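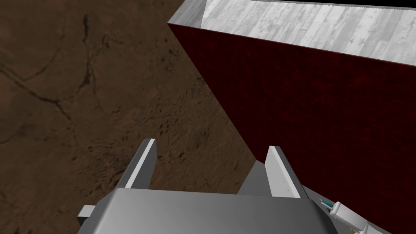
The gripper close to the red block in the students' simulation, seen from just above the jaws.

Search this site Search Enter keywords

Visit to the robotics open afternoon at Gikitar College, February

I went to the open afternoon at Gikitar College because our own school is thinking of starting a robotics option, and I wanted to see how another place runs one. Doors opened at half past one. You sign in at reception, get a sticker and follow the paper arrows to the second floor.

The robotics course has 64 students over two years. On the afternoon I visited, the second years were showing their main project, which they call Shin. The task is to write a program that makes a robot arm move up to a block, take hold of it and put it down in a marked place. All of it is done in simulation for the first term. The college has one real arm, and the students would otherwise spend most of their lessons waiting for it.

Each pair had a desk with two screens. One screen had their code on it and the other had the view from the arm. The pair I sat with had a tall block with a deep red side and a pale top like old planks, on a cracked brown floor. They told me that the surfaces are changed from one run to the next, so that a program which only knows how to find a red block on a brown floor will soon fail. The odd mixtures come out of a list that the first years put together in the autumn. Some of them are hard on the eyes.

The block looked very big next to the jaws. I asked whether the gripper could get round something that size, and they said that depended on which side you came at it from. Their program works out the narrow side first and then turns the wrist. They had spent two weeks on the turning alone.

Every program is put through 600 runs before it is marked. The results go up on a sheet by the door. The best pair so far had 234 clean lifts and the pair I was with had 131, which they were quite pleased with, as their first try in the autumn had scored nothing at all. A run is stopped if the fingers touch the floor.

The software is a teaching package called Waline. The college pays for it by the year, and I was told to ask for the school price if we wanted it. It runs on the ordinary computers in the room, but slowly, so the long tests are left going overnight.

At three o'clock there was a short talk downstairs from Skesico, a local firm that makes packing lines and takes two students each summer. It was mostly slides. The useful part was on how much of their own work is tried out on screen before any machine is moved.

Parking is behind the sports hall and was full by two. Tea was in the library. I have asked the college for a copy of the first term's worksheets and will pass them on when they arrive.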